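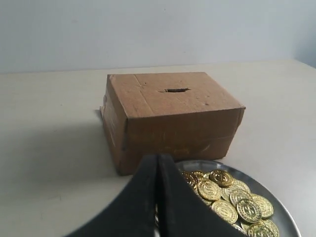
Robot Learning, Unit 8: Learning insertion from demonstration
Notes by Rhodri Cadwaladr

Last time we trained a policy to pick things up and drop them in a bin. Now for my favorite task in the whole course: putting a coin through a slot! It looks like a toy problem, but a bin forgives you several inches of error and a slot in a cardboard lid forgives almost nothing.

Split the task in your head into 2 phases. First, get one coin out of a heap where they all overlap. Second, line its edge up with the slot and let go. In the Plakholm setup both phases are learned by a single network from 200 teleoperated demonstrations, with no hand-written switch between them.
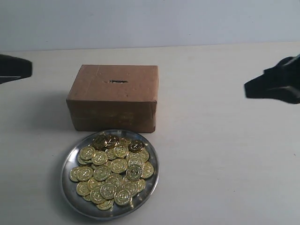

Notice how much the picking phase depends on which coin you choose. A coin leaning on its neighbors gives the fingers an edge to grab – a flat one gives them hardly anything. Good demonstrators go for the leaning coins without thinking, and the policy picks up that habit from the data. I love this result.

The network (we call it Brono) predicts a short chunk of actions at a time. Chunks that are too long drift during alignment, and ones that are too short make the arm jitter over the slot.

Before the lab: read the Jarman notes on action chunking, and sketch what you would expect to go wrong if the box were turned 90 degrees.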